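Student Team Takes on Bottle Sorting in Simulation

Applied Automation Program, Student Projects Series

The robotics project at the Gondal Technical Institute began its current term in March with a narrow assignment: program an arm to move bottles between a divided crate and a flat tray, entirely inside a simulated workcell. The student team, which competes under the name Parnine, is preparing the task for the Nakano Challenge, an intercollegiate event in which every entry is run by the organizers on their own computers.

Rizwan Lashari, the faculty advisor, spoke with the program office together with two members of the team, Mafalda Barros and Hammad Rana. Mr. Lashari explained that the decision to work in simulation was made before the students were selected.

"We have one physical arm in the building, and it is shared by three courses," he said. "In simulation, every student can have a cell of his or her own at eight in the evening if that is when the work gets done. They also make mistakes that I would never permit in the laboratory, and they learn a great deal from them."

The Work at Hand

Ms. Barros is responsible for motion planning. She described the crate as the most demanding part of the assignment. Its walls are raised and its interior is divided, so the gripper must come in from above and leave the same way before it can travel sideways.

"The tray is forgiving," she said. "With the crate, if your angle is a little wrong, you touch a divider, and the run is scored as a collision. I spent most of my first month on the approach alone."

Mr. Rana maintains the logs and reviews each run from an overhead view. The team had recorded 485 runs at the time of the interview, and he had written a note for every failure. He said that watching the arm from above helped him more than the joint data did, particularly when a bottle was being carried close to the edge of the tray.

"The numbers will tell you that the wrist was out of position," Mr. Rana said. "They do not always tell you why somebody should care. When you look at the run, you see which wall it was going to hit."

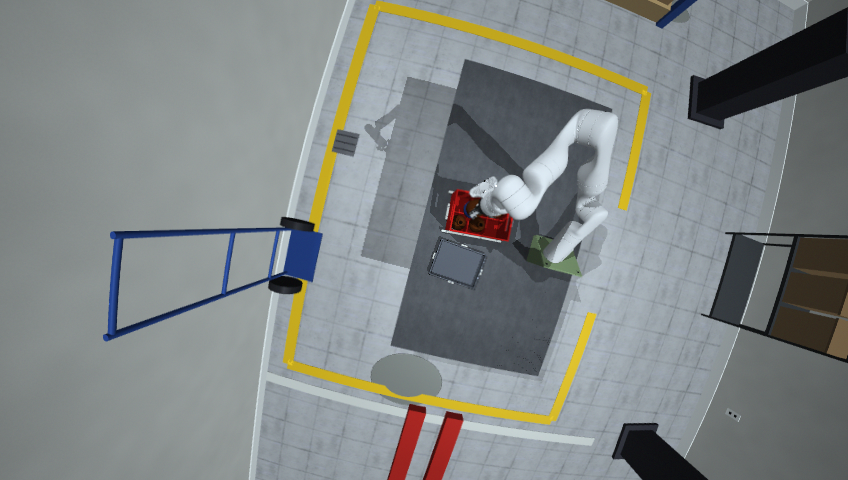
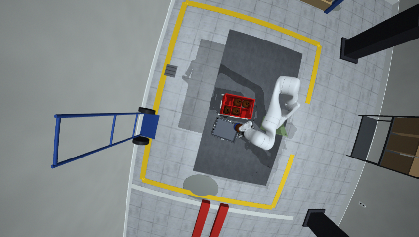

Two moments in the simulated workcell, with the red crate and the gray tray side by side on the work surface.

Learning to Share a Program

Asked about difficulties outside the programming itself, both students mentioned version control. Early in the term, Ms. Barros and a teammate, Sohail Soomro, each changed the same grasp routine on the same afternoon, and the team lost a day restoring the earlier version. Changes are now reviewed by a second student before they are accepted.

"It was a useful day to lose," Mr. Lashari said. "I had told them about it in lecture — they had all written it down, too."

Amna Sandhu, who completed the program last year and is now employed as a controls engineer at Briltico, meets with the team online to review its code. According to Ms. Barros, her comments are brief and often concern the naming of variables.

The team intends to submit its entry with a slower arm speed than it first planned. Mr. Rana favored the faster setting and said so during the interview. Ms. Barros replied that he was welcome to raise it again at the next review, and he has placed it on the agenda.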